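Norura Planner: Frequently Asked Questions
Last updated December 31, 2024

What is Norura?

Norura is the planning layer we run on our two-arm tables at Brudside. It takes a goal (cups on the rack, say), looks at what the cameras report, and works out which arm should do what and in which order. We've been at it since March and we still get a kick out of watching a plan come together!

Does it plan both arms at once?

Yes. Both arms share one timeline, so the planner always knows where the other elbow is going to be. You can pin a job to one arm with the "prefer" setting, and it will only break that preference when the reach check fails.

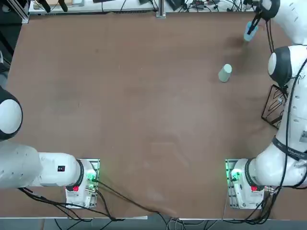

Roswitha Kofler wrote in to ask whether a shared timeline means one slow arm holds up the other. It can, if you leave the sync points at their defaults. Open the timeline view, delete the ones you don't need, and the arms will run freely between those that are left.

How does it decide where to grip?

Kabbaj, our perception module, fits a simple shape to each object and hands over a ranked list of grips. The planner tries them from the top and keeps the first one that also works for the place step. That second check is our favorite part of the code, and it got rid of a whole family of silly failures where a perfectly good grip left no way to put the cup down.
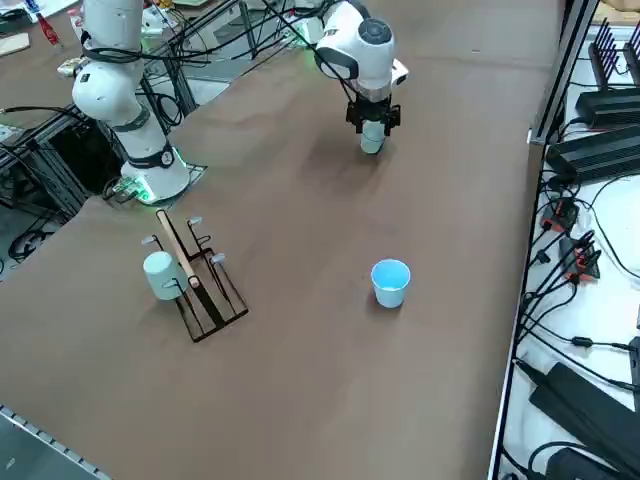

Could the ranking be learned from logs instead of hand-tuned, one reader wondered. We'd love that, and we've started: 2,464 logged grips are in the training set so far. The learned ranker is in the nightly build behind a flag, so please try it and send us your worst cases.

What happens when an object isn't upright?

The shape fit returns a full pose, tilt included, and there is no special mode to turn on. Tilt does change which grips survive the place check, though. With a blue cup on its side under the gripper, like this one, the rim direction matters a lot, and you should look at the rim arrow in the viewer before you approve the plan.

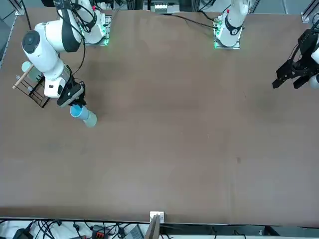 Replanning is on by default and takes almost two seconds on our machines. It starts whenever Kabbaj reports a pose that has drifted past the limit you set. Only the arm with the affected job gets a new path; an arm with an empty gripper, like the one at the far right, well away from the blue cup, can keep its old one. If you want both replanned together, set the scope to "table."

Can I use it without Kabbaj?

Sure. Anything that publishes poses in the Ernance message format will do, and there are three sample publishers in the tools folder.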